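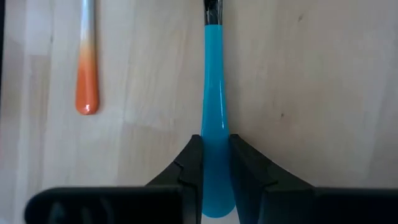 Why Do Spoons Have That Shape?

Wood tables, plastic spoons. Two things in most kitchens, and kids ask us about both all the time. So, quick answers!

First, the spoon part. Round at one end, thin at the other. The round end does the carrying. If it dips in the middle it's a bowl, and a bowl holds soup. A deep one on a long handle is a ladle. A flat one is more of a turner, good for pancakes and bad for soup. Try it. You'll get a puddle.

The thin end is for your hand. Long handle = hand stays away from the hot pot. Some handles are metal, some plastic, some are two parts stuck together.

How do you make a plastic one? Little plastic beads get melted. The gooey stuff is squirted into a mold, wich is a hollow shape, like a jello mold but metal. It cools. Mold opens. Pop, out it comes. At the Hoser kitchen shop in Zanden they sell 13 colors. Blue goes fastest.

Why shiny? A smooth mold makes a smooth spoon. Light hits a smooth curved side and bounces back at you, so you get a bright white stripe. Tip the spoon and the stripe slides along. Rough things scatter the light all over, no stripe.

Now the table. Look closely at a wood one. See long thin lines? That's grain. It comes from how the tree grew. See straight lines where two pieces meet? Those are seams. Lots of tabletops are planks or strips glued side by side, becuase one really wide board can bend and split as it dries out. Butcher block is made like this.

Try at home (ask a grown-up first):
Get a shiny plastic spoon and a lamp. Find the white stripe.
Now a wooden spoon. Any stripe?
Fill each spoon with water and pour it in a cup. Which spoon fills the cup in the fewest trips?

Words to know
Grain: the lines in wood.
Seam: where two pieces join.
Mold: a hollow shape you fill.

Next up in March: why do pots have lids?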